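Project report, Brandell College, Games Programming, second year
Author: Amado Buenaventura
Submitted: July

# Repeatable replays in *Bulel*, a top-down stealth game

## 1. Summary

*Bulel* is a small top-down stealth game with 13 rooms, played by one person with a keyboard or a pad. The player crosses each room without being seen by the guards and leaves by a marked door. This report covers one part of the work: the replay system, which records the player's input and plays it back to produce the same run. The art, sound and room layouts are described only where they affect it.

The replay system was built in two versions. The first drifted from the recorded run on most rooms. The second replayed 187 of 192 test runs correctly, and the 5 that failed share a single cause, described in section 6.

## 2. Aim

The aim was to let a player watch a finished run again, and to let the author reproduce a bug from a file sent by a tester. Both need the same thing. Given the same starting room and the same input, the game must reach the same state on every step.

Recording the position of every object on every step was considered first. It is simple and does not depend on the game logic being repeatable, but the files are large, and they are of limited use for finding bugs because the logic is not run again during playback. Recording input was chosen instead.

## 3. How the game updates

*Bulel* is written on top of Putorska, the teaching engine used on the course. Putorska calls one update function per drawn picture and passes it the time since the last call. A game that moves its objects by that time will behave slightly differently on a fast computer and a slow one, and slightly differently on the same computer from one run to the next.

For most games on the course this does no harm. In *Bulel* it matters, as a guard's sight is tested against the edges of walls and crates. A guard who has turned a fraction further on one step may see the player, and the whole run changes from there.

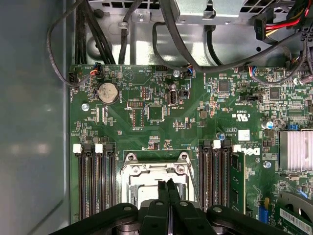
*Figure 1. Motherboard inside an open desktop case, with the drive cage behind.*

### 3.1 Fixed steps

The update was therefore split from the drawing. Elapsed time is added to a store, and the game logic runs in steps of one fixed length until the store holds less than one step. What is left is carried over. The drawing code then places each object between its last two known positions, so movement looks smooth even when the step rate and the screen rate differ.

The store is capped. Without the cap, a long pause (the player dragging the window, for instance) makes the game try to catch up in one go, which takes long enough to fill the store again. With the cap the game loses the extra time and carries on. Lost time has no effect on a replay, as replays are counted in steps.

### 3.2 Input

Input is read once per step, at the start, and packed into a single small record: direction, crouch, throw and use. Everything in the game logic reads from this record. Nothing may ask the keyboard directly.

That rule was broken in three places in the first version. The pause menu, the door prompt and the throwing arc all read the keyboard themselves. The throwing arc was the hardest to find – it only read the key while the arc was being drawn, so the fault moved about with the screen rate.

Pad sticks are rounded to sixteen directions before they are stored. Testers did not report any difference in feel, though none of them was told what to look for.

## 4. File format

A replay file holds the following, in order:

- format version
- room number and a checksum of the room file
- starting value for the random number generator
- length of the run in steps
- the input records, stored as a record and a repeat count
- a checksum of the game state, taken at regular intervals

Repeat counts keep the files short. A player in a stealth game spends a good deal of time standing still behind a crate, and all of that becomes one entry.

The state checksums are not needed for playback. They were added after the first version, when a replay would end in the wrong place and there was no way to tell when it had gone wrong. With checksums the playback stops at the first one that does not match, and the search is limited to the steps since the one before.

The room checksum stops an old replay from being played on a room that has been edited. The game shows a plain message and returns to the menu.

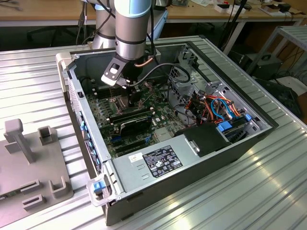 *Figure 2. Desktop tower on its side, side panel off.*

## 5. Changes to the game logic

Fixed steps and clean input were not enough. Three further sources of drift were found and removed.

**Random numbers.** Guards pause for a random time at the end of each patrol leg. The same generator was also used for dust and footstep sounds, which depend on what is drawn. Two generators are now used, one for the logic and one for effects. Only the first is saved.

**Order of objects.** Putorska keeps objects in a table whose order can change when one is removed. If two guards hear a thrown bottle on the same step, the first to be updated claims the spot and the other keeps to his route. Guards are now sorted by a fixed number given to them in the room file, and updated in that order.

**Left-over state.** Restarting a room did not reset everything. The alarm timer kept its value if the player restarted while it was running, so the second attempt began with guards who calmed down sooner than they should. This was a real bug in the game as well as a replay fault. Rooms are now rebuilt from the file on every restart, which makes restarting slower but not by an amount that testers noticed.

Positions are still stored as floating point numbers. Whole numbers would be safer across different computers, and were tried for the player only, but the wall sliding code in Putorska expects floating point and would have had to be rewritten. That was outside the scope of the project.
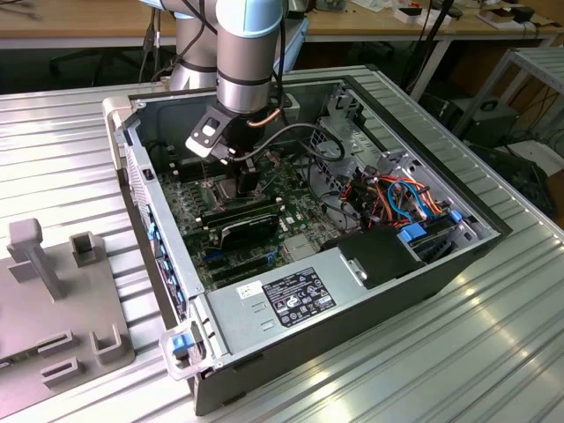 *Reading time: 5 minutes*

## 6. Testing

Runs were recorded by the author and by other students on the course, on every room. Each file was then played back with drawing turned off, and the final state compared with the state at the end of the recording. A run passed if every checksum matched. A run that reached the exit door with a mismatch on the way counted as a failure.

| Version | Runs | Passed | Failed |
|---|---|---|---|
| Second version | 192 | 187 | 5 |

The first version was not tested in the same way, as it had no checksums. It was judged by watching the replays, and it is left out of the table for that reason.

All failures in the second version came from one room, called Manalo after the warehouse in the story. It is the only room with a moving platform. The platform carries the player by adding its own movement after the player has moved, and the code that does this runs as part of Putorska's collision pass. That pass still works on elapsed time. Over a short ride the error is too small to matter. If the player stays on the platform for several trips it builds up until the player's position no longer matches at the next checksum.

The fault can be repeated by riding the platform back and forth and throwing a bottle near the end. A fix would move the carrying code into the fixed step. It was written but not tested in time, and is not in the submitted build.

## 7. Limits

- Playback can only run forwards. To go back, the room must be restarted and run up to the wanted step. In the longer rooms the wait is noticeable.
- Replays are tied to one build of the game. Any change to guard behaviour makes old files useless, and the format version does not catch this unless it is raised by hand. It was forgotten twice.
- Pausing is not recorded. A tester who paused to think leaves no sign of it in the file, which removed some information that would have been useful for judging how hard the rooms are.
- No tests were made between different operating systems.

## 8. Further work

The first task is the platform fix. After that, the state could be saved in full every so often during playback, which would allow the viewer to jump back without starting the room again. The state is small and most of the code needed already exists in the checksum routine, which visits every value that would have to be saved.

A ghost mode, where the player's best run is shown faintly during a new attempt, was in the original plan. It needs two copies of the room to run side by side. Putorska allows one set of collision data at a time, so the ghost would have to be stored as positions – the method turned down in section 2. For a ghost, which touches nothing, that would be acceptable.

## Appendix A. Build notes

The submitted build starts at the room menu. Replays are saved in the `replays` folder beside the game and are named by room and attempt. To check a file without drawing, start the game with `--verify` and the file name. The result is written to the log, with the step number of the first mismatch where there is one.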